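Bailly puts 500 kitchen demonstrations on the table, and asks customers not to read too much into them
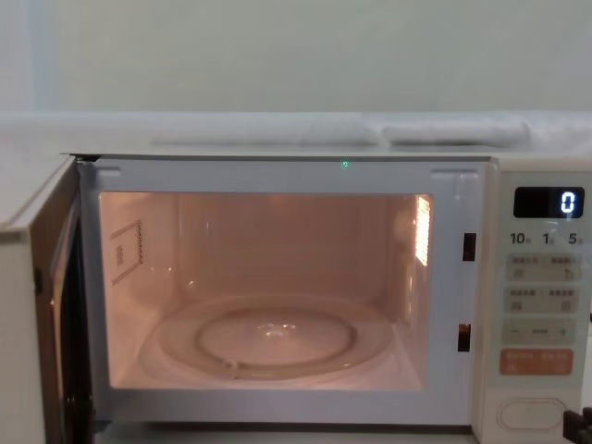 CLADDEN, June – Bailly, which makes software for home-help machines, said on Friday that it has finished gathering the first 500 examples for Ranano, its learning system for kitchen chores. The company does not claim that Ranano can run a kitchen. Part of the set deals with microwave ovens, and even a plain one asks a lot of a beginner: in one example the door is wide open, the display shows a single 0, and the gripper is down beside the big release button at the bottom of the panel. Opening, closing and setting the timer were recorded as separate tasks.

The examples were collected by 6 operators over 53 working days. Each operator guided a gripper through a chore by hand and marked the attempt as good, poor or unusable. Bailly kept the poor ones in the set, labeled as such.

"I have sat through too many demos where a machine does one thing well in one room," said Margaux Vasseur, head of data at Bailly. "We have 500 examples. A child sees more than that before starting school. I would like to see what the system does with a door it has never met before anyone starts talking about products."

Of the 500 examples, 45 were thrown back for a second look after reviewers disagreed about whether the chore had been finished. Those 45 will stay out of training until the dispute is settled.

Womevine, the housing group paying for part of the work, said it has made no plans to place machines in its apartments. "Our tenants want to know if it can heat soup without making a mess," said Tarcísio Brandão, who manages the project for Womevine. "So far I can't tell them yes. I have asked for tests in kitchens that Bailly did not pick."

Those tests are the next step. Bailly will publish failed attempts along with successful ones – including any where a person had to step in. No date has been set for a product, and none will be set before the test results are out.

Press contact: Loïc Langlois, Bailly, Cladden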